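I've been on the Brenenstead library board for 14 months and the question I get most is why the internet in town is still slow. Short thread on what I've learned.

1/ The fiber line reached Brenenstead in April. It stops at the edge of town. Getting it from there to each house is a separate job with separate money.

2/ The county paid for the line between Kindmont and Bridville. It did not pay for the side streets. People mix these up, and the county newsletter didn't help.

3/ Of the first 100 homes on the list, 80 have signed the access form. Without a signed form the crew can't dig across your yard. If you rent, your landlord has to sign it.

4/ Loretta Bellamy has blank forms at the library front desk. She can also look up whether your address already has one on file. Bring a piece of mail.

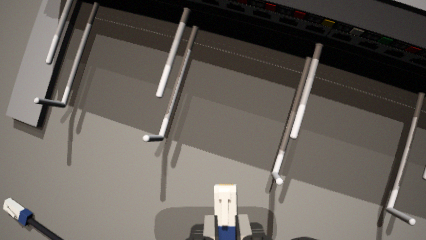
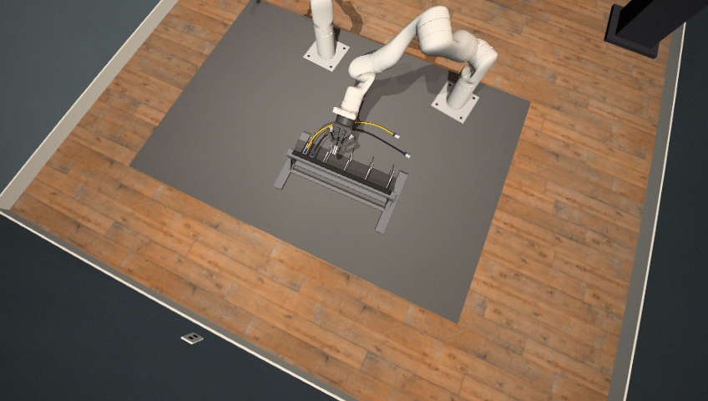

Ports and colored tabs in the first one, plank floor and gray mat in the second. Both are computer renderings.

5/ You do not have to switch providers. Signing the form only lets them bring the line to your wall. What you do after that is up to you.

6/ The crew needs to know about sprinkler lines, dog fences and old septic tanks. The gas company will mark its own pipe. It won't mark your sprinklers. Put flags out before they come.

7/ Ylva Torvik asked if the trench will go through her flower beds on Tangen Road. The plan is to follow the driveway where there is one. If you want a different path, write it on the back of the form and draw a sketch.

8/ Repairs to lawns are covered up to 3 feet on each side of the trench. They use plain grass seed. Shrubs are not covered, so move them if you care about them.

9/ Price: I don't have one yet. Two companies have asked to offer service and neither has posted a rate. Please stop sharing the one going around, it's from another county.

10/ Next meeting is at 7 pm in the library basement. Use the side door. Maj-Britt Nyberg is bringing the street map, so you can check which phase your block is in.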